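Mirnberg v Pitari - match thread and ticket moans

Forum > First team > Matchday

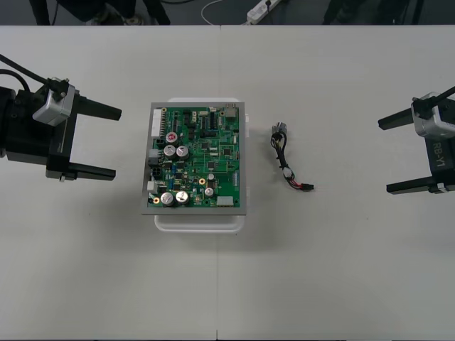

Post 1 - eastbank_86
Sunday, April 28, 2024

Drew 1-1 in the end. Attendance given as 3,762, our best of the season by 884. I thought we were poor for the first hour and decent after the change of shape. Their goal was a free header from a corner, same as the one we let in at Ikance. Ours was scruffy but they all count.

My main complaint is the back post. We mark zonally with two of our shortest players standing there. Every side in the division knows it by now.

Post 2 - Turnstile4

Don't agree about the marking. The zone was fine, the keeper came for it and got nowhere near. If he stays on his line it's a simple catch. He did the same at Maglaya and got away with it that time.

Good crowd though. Shame it took over half an hour to get in from the car park end.

Post 3 - parkroad

Was it really that bad at the car park end? I went in by the clubhouse at twenty to three and walked straight through.

Post 4 - Turnstile4

Yes. One gate open out of three. We missed the first eight minutes, so I can't tell you about the early booking people keep going on about.

Post 5 - leftfooted

The early booking was soft. He won the ball and their lad went down late. It changed the game, as he couldn't make a tackle after that and the midfield dropped ten yards.

On the keeper, I'm with the first poster. You can't blame him when there are six bodies in front of him and not one of ours is touching anybody.

Post 6 - Turnstile4

If there are six bodies in front of him then he shouldn't be coming. That's my point.

Post 7 - eastbank_86

We'll have to differ. I've watched the highlights twice and their centre half has a free run from the penalty spot. The keeper is a yard short, I'll give you that, but he should never have been needed.

Post 8 - pitari_away

Pitari fan here. Fair result I thought. You had the better chances late on and we were hanging on for the last ten. We brought a decent number and the stewards were fine with us. Pies had gone by half time.

For what it's worth, we work on that corner all the time. We scored from it against Ikance in August as well.

Post 9 - parkroad

Thanks for coming on. Good luck with the rest of it, unless you need a favour from Maglaya, as they look finished to me.

Does anyone know if the last home game is all ticket? Somebody at the bar told me the covered end is being limited to 2,000.

Post 10 - leftfooted

Nothing on the club site yet. Season tickets will be all right either way. I would ring the office on a weekday morning - they don't answer in the afternoons.

Post 11 - Turnstile4

If it is all ticket they had better open the other two gates.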